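Mastwood Workshop Arm Learns to Open a Cabinet, Will Take Questions

GISSIDE, Sep 9, 2021 - Mastwood, the shared workshop behind the old Weidemann feed store, announced today that its home-built kitchen robot, Vininix, can open a cabinet door. Members would like it known that they could already do this themselves, and had been doing so for years at no cost.

Vininix began in May with 700 dollars, a box of leftover motors and a sincere belief that it would be making breakfast by summer. The breakfast plan has been moved to a later phase. The door came first: find the handle, close the gripper on it, pull without taking the hinges along.

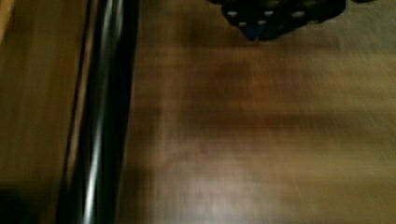
Why start with a cabinet handle?
A handle stays where you left it, and it doesn't roll off the counter when the arm gets it wrong. The group tried a coffee mug first and then went out and bought more mugs.

The camera rides near the gripper, so the arm sees the job from close up and sees very little else. Long, shiny handles gave it trouble. A glossy bar throws back every lamp in the kitchen, and early versions of the software were happy to reach for a highlight. The present version won 80 of its last 100 tries at the same door. Its builders call this a strong B.
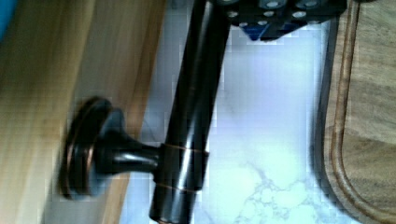

Speed remains a matter of taste. A full pull takes 20 seconds, which leaves time to decide you didn't want anything from the cabinet after all. The group has tried running the arm faster and has since gone back to running it slower - the hinges were consulted.

Drawings, a parts list and the control code will be free to anyone who asks. The parts list comes in 2 versions, one with what was bought and one with what should have been.

Mastwood will show Vininix at its next open house in Gisside. Visitors may bring their own cabinet handles, provided they are attached to something. Coffee will be served by hand.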